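Why do singers warm up?

I sing in a show choir, and before every concert I make some very silly noises. I buzz my lips like a motorboat! I hum! I slide from my lowest note right up to my highest (my dog leaves the room).

Your voice comes from two little folds in your throat. When you sing, they wobble hundreds of times a second, so they like a gentle start. 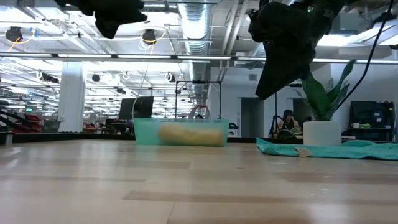

My teacher, Ursina Kuster, makes us do 9 minutes before we're allowed a single song. Try humming your favourite tune first, nice and softly.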